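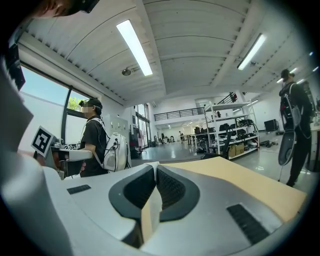 The Torkier comparison is a trial of two hand-held grippers, the Clovach and the Lagman, used for recording manual tasks that a robot arm later repeats. It is held in the Etico workshop. Each gripper is moved by a person's hand, and its position is followed by printed square markers, such as the tilted one on the white card. Operators also wear a head-mounted device and carry a backpack unit with cables, so the weight on the shoulders is judged together with the grip.

The trial began in February. Both grippers were given the same tasks, and a recording was kept only if the marker stayed readable from start to end. The Clovach gave 1,805 accepted recordings and the Lagman 1,423. The difference came mostly from turning motions – the hand covered the marker of the Lagman more often. 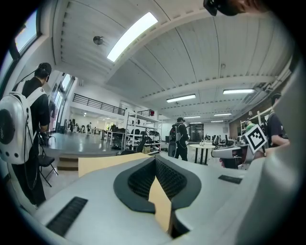
Textured black fingertip pads, with a flat board behind them.

Soft pads hold small boxes well, but they wear out and must be changed in pairs. A second round, with the markers placed higher, is planned for the Lagman only. 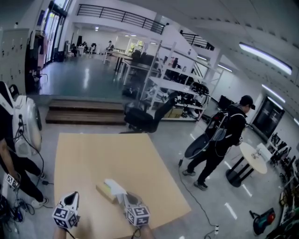
Etico replied that the number of accepted recordings is not a fair measure of a gripper, and asked that closing force be reported in the second round also.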